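Fault report, simulated pick task, Horel project
27th January

1. What went wrong
Our program for the gripper should stop when the block is not found. It did not stop. In 9 of 50 runs the arm continued the search with open fingers over bare table, and the log still wrote the status "ready". In the lab such behaviour could be dangerous for a person who trusts the log.

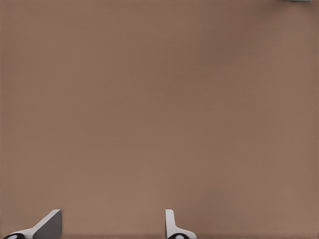 Hallgrímsson commented on our draft that the status line should never be written by the same module that moves the arm, and asked if we had checked the timer before we blamed the detector. We had not, so we did it the next day.

2. Finding the cause
The timer was correct. The fault was in the Jemer detector settings. When no block was seen, it sent again the last good position, and our code accepted this old position as a new one. In the longest run it was repeated 1,834 times. The colour threshold, which we suspected since November, had no influence.

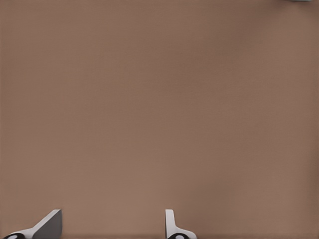
After this we added a time stamp to every position. If the stamp is older than 6 control cycles, the arm must halt and the status becomes "fault". We have not yet tested the change with the real arm.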